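Ponulico Support Portal
Ticket: Gripper closes on nothing, reports successful grasp
Product: Prareck two-finger hand-held gripper, with Wako logging software
Site: Droltside
Opened: 15 September 2024
Status: Closed (see last entry, and the grumbling in it)

Original report

The gripper says it is holding a shirt. It isn't holding a shirt. It closes, the status line turns green, the log writes GRASP OK, and the garment stays on the bed looking untroubled. We are recording folding runs for a robot arm that will later be asked to do the same thing, so at present we are teaching it to mime.

Expected: fingers close on fabric, log says OK. Fingers close on air, log says EMPTY.
Observed: OK in both cases. Also OK once while the tool was in its carrying case.

Firmware is current. Battery full. Restarted the gripper, restarted Wako, restarted the laptop, and then restarted the gripper again out of spite.

Reply from support

Thank you for contacting Ponulico. Please confirm that the gripper is switched on and that the fingertip pads are fitted. Please also run the zero routine from the Tools menu and attach the result.

Customer update 1

It is switched on. The pads are fitted. Zero routine passes every time, in six seconds, with a cheerful chime.

Ran a proper batch to get you some numbers. 60 closes with the fingers over nothing at all: 40 logged as OK, the rest as EMPTY. So it is wrong most of the time, but not reliably enough to just flip the answer, which I did consider.

With a folded towel between the fingers it is right every time. With a single layer of T-shirt it seems to be guessing.

Reply from support

Thank you. This may be caused by a contact threshold set too low for thin materials. Please open Wako, go to Grasp Detection, and raise the threshold from the default to 600. Save and repeat the test.

Customer update 2

Done. At 600 it no longer claims to be holding air. It also no longer admits to holding a shirt, a sock or a pillowcase. I squeezed my own thumb in it and was logged as EMPTY, and I have chosen not to take that personally.

I would like to raise the safety side of this, while we're here. Wako uses the same contact signal to decide when to stop squeezing. With the threshold this high the fingers kept pressing well past the point where they used to let up. My thumb is fine. The tool is not strong enough to do much more than annoy a person, but the arm version uses the same setting, and the arm version is not made for annoying people. Please don't send this fix to anyone else until somebody has looked at it.

Threshold is back at default. We have stopped using powered close around hands.

Reply from support

Thank you for reporting this. We have passed the safety note to the product team and removed the threshold advice from our help page. Could you check the finger linkage for play? With the power off, hold each fingertip and move it gently sideways. Both sides should feel the same. Please also tell us about the surface and garment you are working with.

Customer update 3 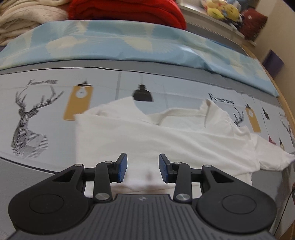
Our folding runs are done on a bed, with one garment at a time laid out and the tool brought in by hand from the near side. The one giving the most trouble is a white short-sleeved T-shirt, on a pale blue-gray fabric printed with deer and lamps and the words FASHION HOME. Fingers are open over the lower part of the shirt, blue pads facing each other, nothing but shirt fabric to be seen between them. A wrinkled tee is about the thinnest thing we ask it to pick up, so any slop in the linkage will show here first.

And there is slop. Power off, left fingertip: solid. Right fingertip: moves sideways with a small click. Followed the click down to the lower joint on the right side. The pin turns freely when I roll it with a fingernail. The matching pin on the left does not.

My guess, for what it's worth: the loose side hits its stop, bounces a little, and the sensor takes the bounce for contact. A towel is thick enough to take up the play. A shirt isn't.

Reply from support

Your guess matches what our workshop expects. We are sending a replacement pin and retaining clip. Please do not use glue in the meantime.

Customer update 4

I had not mentioned glue. I have put the glue away.

Pin and clip arrived and are fitted. The old clip was cracked right through. Repeated the batch at default threshold: 60 closes on nothing, all logged EMPTY. Then one layer of the same T-shirt, picked up and put down until I was sick of the sight of it, all logged OK. Thumb now detected.

Two things before you close this. First, the zero routine passed with a cracked clip in the joint, chime and all, so it is plainly not checking the joint. Second, every run we recorded since June has a grasp column I don't trust, and Wako has no way to mark old runs as suspect in bulk. I am doing it one by one.

Reply from support

Both points logged as separate requests. Safety note remains open with the product team. Closing this ticket.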